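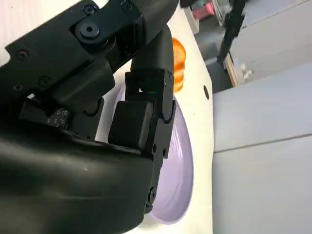 In this second part of the year the tableware for the Grimholm dining room was our main work, and I am glad to report that the most of it is finished. As you know, the old plates and cups came from many donations and did not match. With the grant from the Amovero fund we could choose one family of dishes for all the tables. The bowls are round, pale lavender on the inside and glossy, with a thin white rim, and we find that they look good on a white tabletop. The guests were asked in the first week and the color was liked by a large majority.

Search this site Search Reports News Contact

Deliveries. We ordered 983 pieces from Bruterden. Of these, 352 are bowls and the others are plates and cups. The plates came complete. One carton of cups was delivered to the wrong address and it took nine days until we received it.

Money. The budget for this part was 2000 dollars. We have spent over 2000, and the difference was paid from our own kitchen account, so we do not ask for a correction. The invoices are attached in the usual order.

Storage. The shelves by the dishwasher were too low for stacks of bowls, and we had to move two of them higher. This was not in the plan which I sent you in spring. The Waweru kitchen lent us their trolley for the moving and has it back now.

What is still open: the serving dishes are not chosen. We have seen two models, but one is too heavy for the older guests to pass across the table, and for the other one we wait for a price. I would like to decide this in December. Also the labels on the shelves must be written again.

If you wish to visit the dining room, lunch time is best, and please write to me two days before.

Kenza Sqalli
Sunday, November 24, 2024

4 shares 2 comments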